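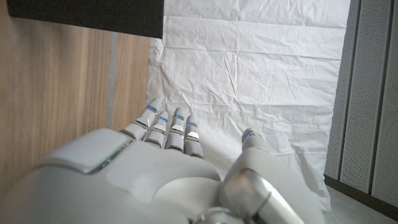

Four fingers in white and silver, with crinkled paper behind.

Stories > People at Work > The Glove Mender

I showed up with a bag. I know you're supposed to bring a notebook to these things (I had that too), but when I heard I was going to spend a morning with Chiyo Miyazaki I went straight to the hall closet and dug out my grandmother's driving gloves, the tan ones with the thumb gone, and I had them on her table before I'd even taken my coat off.

"Oh, these are nice," she said, and turned one inside out so fast I didn't see her do it. "Who washed them?"

I washed them. Reader, I washed them in the sink with dish soap.

"Well," said Chiyo.

She has been mending gloves for 26 years, the last stretch of it in two rooms over a hardware store, with a window on the alley and a radiator that clanks. The sign on the street door still says Pakby, the name of the luggage repair business where she got her start. She did handles and zippers there. Gloves came in by accident, at the bottom of other people's suitcases.

"A man picked up his bag and he said, there's a glove in here with a hole, can you do that too? And my boss said sure, she can do that. I couldn't do that! I went home and took apart a pair of my own to see how they went together, and then I couldn't get them back. I wore mittens that winter."

I asked what's so hard about it, and she got out a pair she'd picked down to the pieces. There's the big piece that wraps your palm and the back of your hand, called the trank. There's the thumb. And there are the fourchettes, long skinny strips that run up between the fingers and give them sides. On some gloves there's also a tiny diamond down at the base where the fingers fork, and that one is called a quirk, a word I now plan to use constantly.

"The quirk is where it goes," she said. "People make a fist, they grab a steering wheel, they pull the glove off by the fingertips. Everything pulls on that one little spot."

So you just sew it back up?

"You can sew it back up. Then it's tighter than before and it rips right next to where you sewed." What she does instead is open the seam a good way past the hole on both sides, cut a new quirk from scrap, and put it all back through the old needle holes. Leather doesn't heal. Every hole you make stays, so she uses the ones that are already there, with a three-sided needle and a lot of light.

She keeps the scrap in shirt boxes, sorted by thickness first and color second, and I could have stayed in those boxes all day. Matching color is the part she complains about most. Black is the worst! She held three blacks up to the window for me and one was green, one was brown and one was, I guess, black.

We stopped for coffee around then, and her landlord, Bleddyn Morris, came up to look at the radiator and stayed for a cup. He had a pair of work gloves in his back pocket with duct tape on two of the fingers. Chiyo looked at them and said nothing and he said, "Don't start."

She doesn't do work gloves, for the record. She doesn't do ski gloves either, or anything with a waterproof liner glued in. Most of what comes through the door is dress leather, some of it old and a lot of it inherited. A simple seam is quick and cheap. A new thumb like mine runs $40, and she'll tell you on the phone if she thinks the glove isn't worth it.

"I ask them, do you want to wear it or do you want to keep it? Wearing is one job. Keeping is a different job. If it was your mother's and it's going in a drawer, I don't need to make it strong, I need to leave it alone as much as I can."

I hadn't thought about which one mine were. I said wearing. She looked pleased – or I decided she did.

On washing, since I'd brought it up with my dish soap: most leather gloves shouldn't go in water at all unless the label says so. Let them dry flat, away from the heater, and work them soft with your hands while they're still a little damp. Don't pull them off by one finger. Don't keep them balled up in a coat pocket from March to the first frost, which is exactly where mine would have spent the summer.

Has she taught anybody? One person, Eleri Prydderch, who came for a few months and now mends costumes for a theater two hours away. "She was better than me at thumbs," Chiyo said. "I send her my thumbs if I'm behind."

She did mine herself. The new leather is a shade pinker than the old and I like it that way. I've been driving around in them with the windows down in June 2022, in eighty-degree heat, looking like a lunatic.

Comments (3)

Amanuel Woldemariam
My dad cut gloves for a living and we had tranks all over the kitchen table. I haven't heard that word in years. Thank you for this.

Elis Prydderch
Very proud brother here. She IS better at thumbs.

kidleather_kath
Does she take mail-in? I have a pair of opera gloves with a split up the side of the pinky, and the place near me wanted to use glue!!

Contact us | Copyright Kultico | Back to top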